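Corside 피킹 셀 작업 규칙: 자주 묻는 질문

최종 수정 6월 15일
문서 관리: Malsha Matubbar

공용 피킹 셀을 쓰는 분들이 자주 보내는 질문을 모았습니다. 셀 출입과 교육 신청은 Badside 건물 안내 페이지를 참고하세요. 이 문서와 셀 앞에 붙은 위험성 평가서의 내용이 다르면 평가서를 따릅니다.

교육을 받지 않아도 옆에서 볼 수 있나요?
울타리 밖에서는 볼 수 있습니다. 안으로 들어가려면 기본 교육을 마치고 출입 명부에 이름이 올라 있어야 합니다. 방문객은 교육 이수자와 함께 와도 안으로 들어갈 수 없습니다.

물체가 상자 구석에 끼었습니다. 손으로 꺼내도 되나요?
프로그램을 정지하고 구동 전원을 끈 다음 꺼내세요. 일시정지 상태에서는 손을 넣지 않습니다. 일시정지는 외부 신호로 풀릴 수 있습니다. 꺼낸 뒤에는 시행 기록에 '개입'으로 표시합니다. 성공으로도 실패로도 세지 않습니다.

비상정지를 누른 뒤에는 어떻게 하나요?
원인을 확인하기 전에 해제하지 마세요. 그리퍼가 물체를 물고 있으면 물체를 먼저 받친 뒤 손가락을 엽니다. 재가동 후 첫 동작은 수동 저속으로 하고, 같은 날 두 번째 비상정지가 나면 작업을 멈추고 Mitra Zamani에게 연락합니다.

상자는 꼭 클램프로 고정해야 하나요?
네. 작업대 위에 얹어 두기만 한 상자는 그리퍼가 벽을 밀면 움직이고, 그때부터 보정값이 맞지 않습니다. 클램프는 작업 시작 전에 한 번, 점심 이후에 한 번 손으로 흔들어 확인합니다. 손잡이나 봉이 팔의 이동 경로로 튀어나오면 방향을 돌려 다시 물립니다. 클램프 위치를 바꿨다면 충돌 모델도 고쳐야 합니다.

어떤 물건을 넣을 수 있나요?
장난감, 그릇, 빗 같은 생활용품은 대체로 괜찮습니다. 유리, 칼날이 있는 물건, 액체가 든 용기, 배터리가 들어 있는 물건은 넣지 않습니다. 새 물건은 물품 목록에 번호를 받은 뒤 사용하세요. 현재 마지막 번호는 229번입니다. 망가진 물건의 번호는 다시 쓰지 않습니다.

물건을 매번 같은 자리에 놓아도 되나요?
반복 시험이 아니라면 섞어 주세요. 다만 보기 좋게 하려고 하나씩 다시 세우거나 벌려 놓는 것은 안 됩니다. 겹친 물건, 벽에 붙은 물건도 그대로 두고 시작합니다. 배치를 손으로 바꾸었다면 비고란에 적습니다.

상자 안쪽의 긁힌 자국이나 벗겨진 부분은 언제 손봐야 하나요?
색이 바래거나 긁힌 정도면 계속 씁니다. 조각이 들떠 그리퍼 손가락에 걸리거나 테이프가 말려 올라오면 교체 대상입니다. 바닥의 반사가 심해 깊이 영상에 구멍이 생긴다면 조명 각도부터 조정하고, 임의로 도색하지 마세요. 시험 도중에 내벽을 바꾸면 앞뒤 자료를 같은 묶음으로 비교할 수 없습니다.

케이블은 어떻게 정리하나요?
팔을 따라가는 케이블은 손목을 양 끝까지 돌려도 당겨지지 않을 만큼 여유를 둡니다. 여유가 지나치면 고리가 상자 테두리에 걸립니다. 새로 묶었을 때는 저속으로 전체 경로를 한 번 돌려 보세요. 타이를 잘랐으면 조각을 바로 치웁니다. 나사와 작은 부품도 작업이 끝나면 부품함에 돌려놓습니다.

그리퍼 점검 주기는 어떻게 되나요?
파지 1000회마다 링크와 손가락의 유격을 봅니다. 횟수는 Novell 기록 화면에 나옵니다. 횟수가 차지 않았어도 벽에 세게 부딪혔다면 그날 점검합니다. 점검표에는 이상이 없더라도 서명을 남겨 주세요.

성공 판정 기준이 연구마다 다른데 무엇을 따르나요?
공용 기록에는 한 가지 기준만 씁니다. 물체가 상자 테두리보다 높이 올라가고 2초 동안 떨어지지 않으면 성공입니다. 한 번에 두 개를 집은 경우는 따로 표시합니다. 각자 다른 기준이 필요하면 별도 열을 만들되 공용 열은 고치지 마세요. 3월 이전 자료는 예전 기준으로 기록되어 있어 합산하지 않습니다.

야간에 무인으로 돌려도 되나요?
안 됩니다. 밤 11시에는 구동 전원을 내립니다. Sheikh 과제처럼 긴 시험은 여러 날로 나누어 예약하고, 날마다 보정 확인을 다시 합니다.

파지 순간에는 무엇을 봐야 하나요?
손가락이 물체에 닿기 직전과 직후에는 화면보다 셀 쪽을 보고, 비상정지 버튼에 손이 닿는 자리에 서 있습니다. 벽 가까이에 있는 긴 물체는 특히 천천히 접근시킵니다. 손가락 끝이 물체보다 바닥을 먼저 누르면 바로 정지하고 접근 높이를 다시 잡으세요.

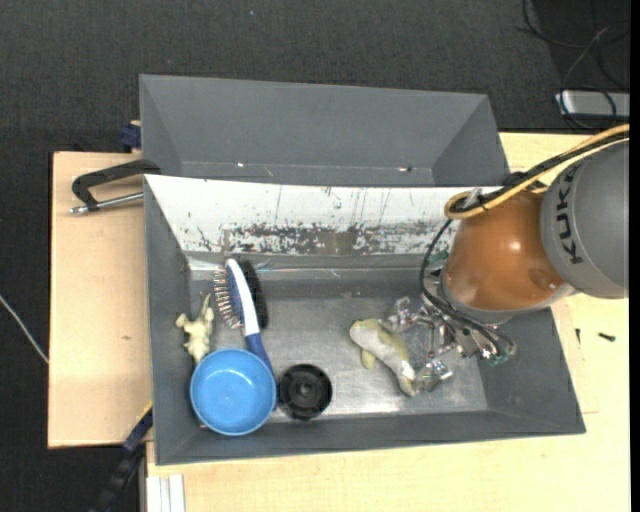
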